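Unit 6 handout: picking a handheld gripper kit for the laundry task

OK, so last time I promised we'd get practical, and I meant it! We're looking at the Brovier kit, the one a few of you asked me about after class. You get a pair of handheld grippers, marker cubes, a shoulder harness and the recording software. A teaching set is $4000, and Gitden will rent you the same thing for $200 a week (ask them about the deposit, it wasn't clear to me).

Why laundry? Cloth is a pain. It folds over itself, it snags, and it never looks the same twice, so a weak kit shows its weak spots fast. Two front loaders, a slatted wooden step and a plastic basket give you plenty to work with.

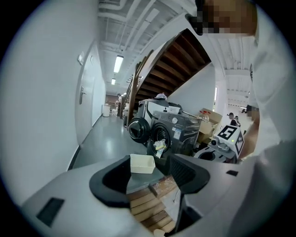
Minttu Vainio: I'd push back on the price. A Partanen set costs half that, 2000, and for a first course I think students learn just as much from it. Spend the rest on storage, you'll fill it.

Fair point, and I've put Partanen on the reading list. My worry is the finger pads. I tried both sets on a wet towel in April, and the Partanen let go of it more often than I liked, while the Brovier held on (it also made my wrists ache, so plan on breaks). If your project is all boxes and cups, go cheaper and don't feel bad.

Things I'd check before you sign for any kit:

Does the harness fit your smallest and your tallest teammate?
Can you still reach the floor with both grippers on?
Is there a light that tells you the thing is on, somewhere you'll notice it?
Who pays for worn pads? Brovier says you do.

Now the reach question, which I think matters most. A basket on the floor makes you bend and stretch out in front of yourself, and that's where a bad harness starts to dig in. 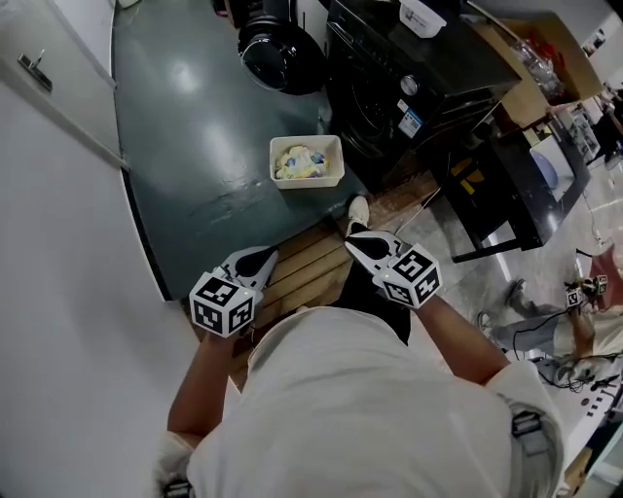 Fig. 2. Gripper in each hand, basket of laundry on the floor ahead.

For next class, read the Stumholm report, the part on cloth handling. Their set has 1645 recordings and I'd like you to pick out two that you would have thrown away, and tell me why. Half a page is plenty!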